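Zemelon Community Workshop
@zemelonworkshop
9 Feb 2018

1/ The Workshop has revised its guidance on work surfaces, mats and storage bins for all shared rooms. The main points are set out in this thread. The full text is available on paper at the front desk.

2/ The guidance applies to the sewing room, the model room and both rooms on the Kadlec side of the building. The kitchen has its own rules, which have not changed.

3/ Each table in these rooms is to carry one felt mat. The mat lies flat and centered, with a margin of bare tabletop left on every side. Mats that hang over an edge get pulled to the floor by sleeves and bag straps, and we had several reports of this in January.

4/ Gray remains the standard color for new mats. Members asked whether we would consider a darker shade that hides marks. We have decided against it. Pins, beads and small screws are much easier to find on a lighter surface.

5/ Felt does mark with use. Smudges and faint streaks are normal and are not a reason to request a replacement. A mat will be replaced when it is torn, when it no longer lies flat, or when something has soaked through to the underside.

6/ Cleaning of mats: brush first, in one direction, with the soft brush kept on the hook by the door. Lift lint with a roller. Do not scrub.

7/ For a spill, press a dry cloth onto the felt and call a member of staff. Cold water only. Please do not use the spray bottle intended for tabletops, as it leaves a pale ring that we have not been able to remove.

8/ Tabletops are wiped at the end of each session. Lift the mat off completely, wipe the table, let it dry, and then put the mat back. A mat laid over a damp table will still be damp the next morning.

9/ Storage bins. Each table is assigned one shallow, open bin for the pieces in use. It goes on the mat, to one side, so that the rest of the felt is free for work. Right or left is up to the member.

10/ Bins are not to be stacked on the tables. They may be stacked on the shelves when empty. Full bins go on the lower shelf, one deep.

11/ We are often asked why the bins have no lids. Lids were tried last year at the Jirkari site. Most of them were left on chairs, and two were sat on.

12/ Color of bins: blue or turquoise bins are for general use in any room. White bins belong to the repair service and should be returned there if found elsewhere. Members may bring their own containers provided these are labeled and taken home the same day.

13/ Nothing wet goes into a bin. This includes brushes that have been rinsed and only shaken out. A drying rack stands next to the sink.

14/ Liquids, glue pots and drinks are to be kept off the felt altogether. Glue work is done on the cutting boards, which can be borrowed at the desk. Drinks stay on the side counter – this applies to cups with lids as well.

15/ Weight. The tables are sturdy, but the mats will take a permanent dent from heavy objects with small feet. Place a board under vises, presses and sewing machines before setting them down.

16/ End of session. Return your pieces to the bin, check the felt for pins by passing a magnet over it, and shake out any thread over the trash can. The magnet is tied to the supply cabinet and should remain tied to it.

17/ Unclaimed pieces left in a bin overnight will be moved to a paper bag with the table number written on it. Bags are kept for two weeks at the desk. After that the contents go into the common supply.

18/ On costs. Replacement of mats and bins this year is covered by a grant of $2963 from the Zokamell fund. Of this, $1000 is set aside for felt and $800 for bins. A further $700 has been reserved for shelving, and the remainder will be held for repairs.

19/ Old mats that are still sound in part will be cut down for use as drawer liners and chair pads. Members who would like offcuts may put their names on the list at the desk. Offcuts are free of charge, one bag per household.

20/ Several members have written to ask for larger mats that would cover the whole table. A trial was held in the model room. The large mats bunched up at the corners and were slow to lift for cleaning, and we do not plan to order more of them.

21/ A request for dividers inside the bins is still under review. Members who sort small parts may use the cardboard trays from the supply cabinet in the meantime.

22/ Questions on this guidance should be addressed to Yaa Frimpong, Facilities Coordinator, in writing or during desk hours. Please include the room and table number where this applies.

23/ Correction to post 6: the soft brush is on the hook by the door in the sewing room only. In all other rooms it is in the top drawer of the supply cabinet. We regret the error.

24/ The revised guidance takes effect Monday. Table cards with a short version will be put out before opening, and we ask members to leave the cards in place.

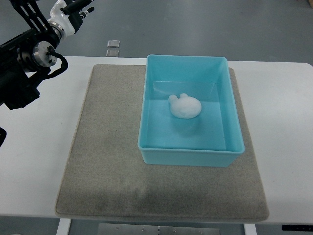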